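Who Checks the Checklist? Safety Rules for Shared Two-Arm Stations
Student project report, Nundier group
September 1, 2023

Our project began with a simple complaint. The written rules for two-arm table stations read well, and we doubted that they changed much about how people work. We picked one rule set, the Tratholm bench rules, and read it against ordinary work at the table.
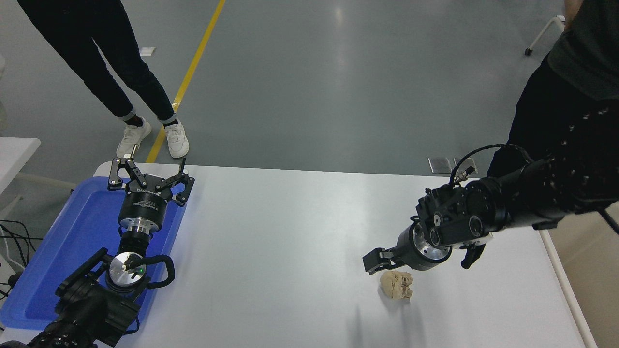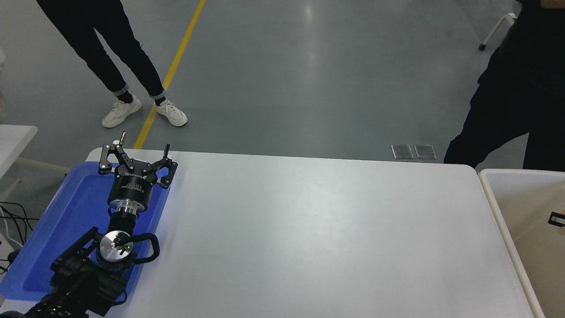 People standing near the station, with the yellow floor line running toward the table in both views.

1. What the rules say

The Tratholm rules have 29 items. Most are short. They cover floor marking, cable runs, clear space on the table, who may stand close, and what must be switched off before someone reaches in. A second document, the Lundgren guide, is used by some of the other student groups and covers much the same ground in softer language. Where Tratholm says "must," Lundgren tends to say "should where practical." We came to dislike that phrase.

2. How we sorted them

We asked one question of every item: could a person walking up to the station tell if it was being followed? Only 11 of the 29 passed. The rest depend on things a visitor can't see, such as whether a speed limit was set in software or whether the operator had read the page on pinch points. Those may be good rules. We just don't see how a signed sheet proves them.

3. The floor line

Item 4 says that "marked boundaries shall be respected during operation." It doesn't say which side is the safe one. A line that leads up to a table, as the yellow one does, is hard to read as a boundary at all. It could be a walkway edge left from some older layout. Two of us assumed it was, and the other two assumed it marked the robot area. If four people who have read the rules can't agree, the paint is not doing much.

Item 5 asks for bystanders to keep "a suitable distance." Suitable for what? The reach of an arm is a known figure and could be printed on a card by the table. We would take one number over any amount of the word suitable.

4. Cables

Both rule sets want cables "managed." In both pictures there is a tangle of black cable by the left side of the table, and we could not settle whether that breaks the rule. Tratholm forbids cables in walkways but never defines a walkway. Lundgren says cables should be tidy where practical, so we gave up on that one.

5. Things on the table

Item 12 says the work surface must hold only what the task needs. The small beige object in the first picture would pass if it is the thing being handled, and the blue tray would pass if the task calls for it. But the rule leaves that call to the operator, who is also the one being checked. We think the task sheet should list every object by name.

6. The Filtum log

Filtum is the sign-off form that goes with the Tratholm rules. It has a box for each item and no room for notes. A form like that rewards fast ticking. We tried it ourselves, and it was easy to tick "cables managed" while still arguing over what it meant.

7. What we would change

Split the list in two: items anyone can check by looking, and items that need a record. Put a distance in item 5. Say what the floor line means. Add a notes field to Filtum.

We have not shown that any of this would make the work safer. We had no injury data and did not look for near misses. A revised list is due for trial in December, and the group taking it over should start with item 5.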